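Lists > trokengate-friends > Archive > Touch tank hours

Last updated: March

From: Wayne Lapointe
To: trokengate-friends
Subject: Re: Touch tank hours

Lucie Caron wrote:
> The board at Trokengate wants to double the touch tank sessions over
> the summer. Fortin ran a trial with longer hours and they say the rays
> did fine. Attendance went up and so did memberships. I think we should
> write in and support it.

I'd hold off on the letter. "Did fine" is carrying a lot of weight there. I read the Fortin summary twice and I can't find what they measured. Feeding gets one line. There's nothing on skin condition, nothing on how often animals were rotated out, and nothing on losses. They had 18 rays at the start and the summary never gives a number for the end. Maybe it's still 18. I'd like to see it written down.

The tank at Trokengate holds 300 gallons, and it's shallow on every side. A ray that has had enough of people has no place to go except the middle, and a tall kid can reach the middle. On a busy afternoon I've seen 100 people in line with 2 staff on the rail. Double the sessions and I assume it's the same staff, since the proposal doesn't mention hiring.

As for memberships going up - Fortin opened its new otter building that same season. I know which one I'd pay to see.

Plamano put a covered refuge at one end of their tank before they touched the schedule. That seems like the right order to me.
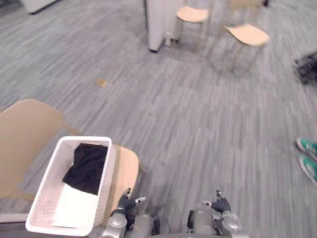 Meinir Howells wrote back that the refuge at Plamano was added after complaints, and that the hours there were cut the year after anyway, so she wouldn't lean on it too hard in either direction.

Fair enough, I'll drop Plamano. My question about the 18 stands. If anyone has the full Fortin report, please send it to the list and not just to me.

Wayne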